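Is the Marino open day worth it with a seven-year-old?

Posted by Morena Zuccaro

We have tickets for the Skukomholm robot demo on 25th October. My son expects explosions. Last time it was an arm, a strawberry and a square dish, and the crowd went silent as if it were surgery.

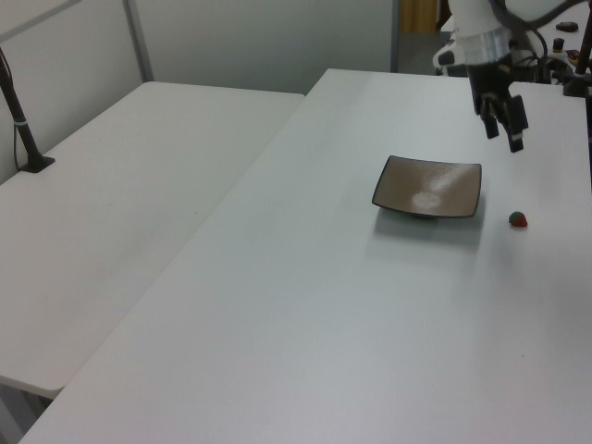 Natalina Grasso wrote back that silence is normal and that he should stand on the left, near the front, where kids get to ask the operator things. Go early — the hall holds 85 and they do turn people away.

uvum771
No explosions. Parking is 7 dollars. I went in February and the snack bar was shut, so bring your own strawberries.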